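Notebook, 2019-09-25
Glue trials for frame corners: Pomley against the hide glue
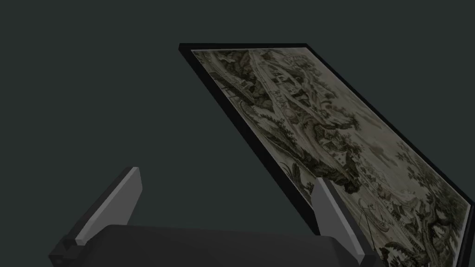 Started on the Pomley sample this morning. The leaflet says full strength in 9 minutes with no clamping. I have read that sort of thing on glue bottles before and have yet to meet one that meant it. Ostapchuk sent us the tub free with a Promo sticker on the lid, and a free tub makes me look harder at the claims.

Set-up as last time. Mitred corners in ramin offcuts, cut on the same stop, no pins, no splines. Half glued with Pomley, half with our usual hide glue from the pot. Band clamp on the hide glue ones, hand pressure only on the Pomley ones, as the leaflet wants. I held each for a slow count and put it down on the bench.

First result: two of the Pomley corners had crept open by the time I came back with tea. A hair's width at the outside edge, but you would see it under black paint and you would certainly see it under gilt. Re-did both with a clamp. They stayed shut. So much for no clamping.

Pull test after lunch. Hung the bucket off the free arm and added washers. The leaflet gives 948 as the strength figure and doesn't say 948 of what, over what area, or in which wood. I've written to ask. Not holding my breath.

Bucket readings, grams, arm at the usual length:
Pomley, unclamped: let go at 200, clean off the glue line
Pomley, clamped: held 900, stopped there because the bucket was full
Hide glue, clamped: held 900, same

Both clamped lots held everything I could put in the bucket, so the test can't tell them apart and I am not going to pretend it did. Need a bigger bucket or a longer arm. The unclamped one is a single corner and it may have been a starved joint. I'd want to see more before saying so out loud to Ostapchuk.

Squeeze-out is worse than with hide glue. It skins over fast and then smears if you wipe it, and it leaves a shiny patch that stain won't go into. Tried warm water, no use. Scraper lifts it but takes wood with it — on a narrow moulding that means a flat where the curve should be. Hide glue wipes off with a damp rag and always has.

Also can't see how anyone would undo a Pomley joint. We get frames back for re-glazing and re-sizing more often than the catalogue people seem to think. Steam did nothing to the clamped corner in the time I gave it. Will leave one over the kettle for longer.

The Pekutine filler came in the same parcel. Not opened. It says it matches any finish, so I already have a view.

To do:
Cut fresh corners, same batch of ramin
Clamp everything this time, and leave overnight
Find the old steel pail
Try one in oak, end grain sized first
Leave a pair on the windowsill through the rest of September and see if the mitres move

Hide glue pot wants cleaning. Smells worse than usual.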